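**Moltau box set: worth the shelf space, or did we all just miss being nine?**

**canyonmule**

The Moltau set got here Tuesday and I've been through the first two discs. For anyone who doesn't remember, or had parents with standards: Moltau was the Saturday western where a circuit judge rode from town to town with a mule called Triko, and Triko solved most of the cases. I loved it. I had the lunchbox, the tin badge, and a bedspread that made me break out in a rash.

So I sat down fully prepared to be transported, and what I mostly noticed is that every town is the same town. Same water tower, same bank, same barrel outside the bank. They change the sign to Bustos and the judge rides in like he's never been there before, squints at the barrel, and says "So this is Bustos." It was Drondport the week before. Drondport had a harbor in the dialogue and a cactus in the shot.

Anybody else rewatching? I'd like to know if it picks up.

---

**paperbadge**

It picks up when they get rid of the nephew.

---

**tin_spur_terry**

The nephew was the best thing on it and I'll be taking no questions.

Also the towns being identical is the charm. You knew where the saloon was. I don't need a western to surprise me with its zoning.

---

**ridgeline_ruth**

I'm on disc four and I have opinions about the transfer. Somebody decided all night scenes should be visible, so now you can see that they were shot at noon. There's a stakeout in the canyon where the judge whispers "can't see my hand in front of my face" and he's casting a shadow like a flagpole. On our old set it was just murk and I was terrified of it.

The sound is very good, though. You can hear the mule breathing.

---

**canyonmule**

The mule breathing is half of what I paid for.

Ruth, did you get the booklet? Mine has the episode list and then eleven blank pages marked "Notes." I don't know what notes they think I'm taking.

---

**ridgeline_ruth**

I got the booklet. I have taken notes.

---

**oldreel**

Going to be the wet blanket, as is tradition. I bought the set, I watched the whole of season one over a long August weekend with my wife, and I think the show is bad. I don't mean charmingly bad. The judge sentences people before they've finished talking. There is an episode where the wrong man goes to prison in the first ten minutes, the mule finds the real thief at the end, and as far as I can tell they never go back and let the first fellow out. He's in there now.

I loved it as a kid too. I had the harmonica. But I'd put it well behind most of what was on in the same hour, and I think what we're reviewing here is our carpets.

---

**tin_spur_terry**

They do let him out. It's mentioned in the next episode, in the barbershop. The barber says "I hear they let that fellow go."

---

**oldreel**

That's a different fellow. That's the counterfeiter from the pilot.

---

**tin_spur_terry**

It is not the counterfeiter. The counterfeiter went over the falls.

---

**ridgeline_ruth**

Terry is right about the falls but oldreel is right about the barbershop. The barber is talking about the counterfeiter's brother. I have this on page three of my notes.

---

**paperbadge**

I take back anything I've ever said about the blank pages.

---

**canyonmule**

Okay, disc three report. I had it on through breakfast and lunch, which tells you what kind of a day it was.

I have now watched the train episode, which I remembered as the most exciting forty minutes of my childhood. In my head there was a chase along the roofs of the cars, a bridge on fire, and the judge swinging off a water spout onto the mule's back. I have described this scene to people. I described it at a wedding.

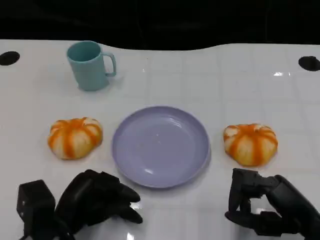
What happens in the episode is that the train is late. The judge waits for it at Bustos station. He talks to a telegraph man, then he talks to a lady with a hatbox, then he goes outside and talks to Triko. A fire is reported by a boy who runs in and says "the bridge is on fire!" and everyone looks off to the left for a while with orange light on their faces. The train arrives. End of episode.

I am not even mad. I think I stood in the yard that afternoon and put in all the rest of it myself — the spout, the roofs, everything. I just wish I'd known, because I'd have asked for a writing credit.

---

**oldreel**

See, that's more or less my whole point, only you've said it more nicely than I did.

---

**canyonmule**

I don't think it is your point! You think that makes it a bad show. I think a show that leaves that much room is doing something for a kid. My niece's cartoons don't leave room for a sneeze.

---

**oldreel**

It left room because they couldn't afford a bridge.

---

**tin_spur_terry**

Both can be true, and I say that as someone who hates when both can be true.

The bridge does show up in season two, by the way. It's a drawing of a bridge, but it's a nice one.

---

**spinnerrack**

Coming in from the collecting side because somebody always asks. I wouldn't buy the box thinking it'll go up. They pressed 3000 of them and there are stacks still sitting around. What goes for silly money is the tie-in stuff. I watched a boxed Triko pull toy, with the hat, close at 3595 dollars. The same toy without the hat went for 800 the month before.

So that is a very small felt hat that costs more than my first two cars.

---

**paperbadge**

I had that toy. I had that hat. I fed the hat to our dog to see if he'd eat it.

---

**spinnerrack**

Did he?

---

**paperbadge**

With enthusiasm.

---

**ridgeline_ruth**

I'd be a little careful with those prices, spinnerrack. One auction with two stubborn people in it isn't a market. I've seen the pull toy sit unsold at a flea market with a perfectly good hat, next to a fondue set. The harmonica is harder to find than anything, if you ask me, on account of every mother in America having thrown it out by the second week.

---

**spinnerrack**

Fair on the auction. I still say the hat's the thing. Harmonicas turn up, they've just been chewed.

---

**oldreel**

Mine has been chewed. It also plays one note, but it did that when new.

---

**tin_spur_terry**

Since we're all here, can somebody settle the theme song? My brother swears the line is "ride on, ride on, to the law's own land." I've been singing "to the long lost land" for most of my life, in the car, with confidence.

---

**canyonmule**

"Long, long sand." I'd bet the box on it.

---

**paperbadge**

Wait, I always had "Laws of Land," like it was a guy. Mr. Lawsofland.

---

**ridgeline_ruth**

The subtitles say "[singing continues]."

---

**tin_spur_terry**

Of course they do.

---

**canyonmule**

Starting disc four tonight. Ruth, without spoiling anything, is the Drondport two-parter on this one or the next? I remember a lighthouse and I'd like to prepare myself.

---

**ridgeline_ruth**

It's on five. There is a lighthouse. Keep an eye on the water tower.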